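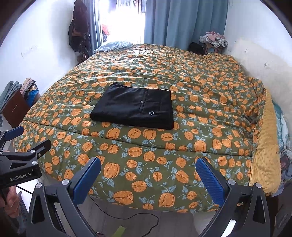
Folding task, black garment on the bed, gripper open

Grorkance, 8/16/19
Club project update. We're logging folding and pick-up with the hand-held grippers for the November showcase. Tae-yang Choo wants 68 clean runs before we train anything. Comments welcome.

Zarkum
68 of what, though? If it's the same garment on the same flowered comforter every time, you'll get a model that knows one bed.
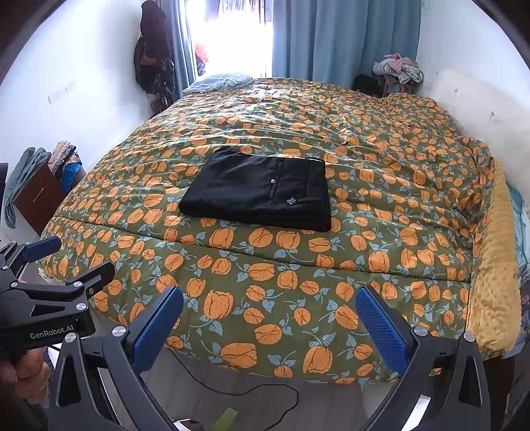
And a soft bed is a rotten surface to start on. The cloth under the garment bunches up as soon as you pinch. I'd want a plain table first.

Grorkance
Kyung-tae Um said the same. But the rules say household setting, and a table is cheating a bit.

Flornero
Disagree with Zarkum. Last year we did 13 runs on a table, looked great, then it fell apart on a couch. Start hard.

Zarkum
13 runs proves nothing either way. Did you hold any back for testing?

Flornero
2. Yeah, I know.

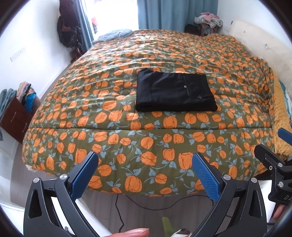

I still say black pants are a decent pick, the pockets give you something to line up on. Dark fabric against dark green is my only worry.

Zarkum
Mine too - swap in a light shirt and see if anything survives. Until then I don't buy the 68.

Grorkance
Fine, I'll ask Tae-yang about shirts.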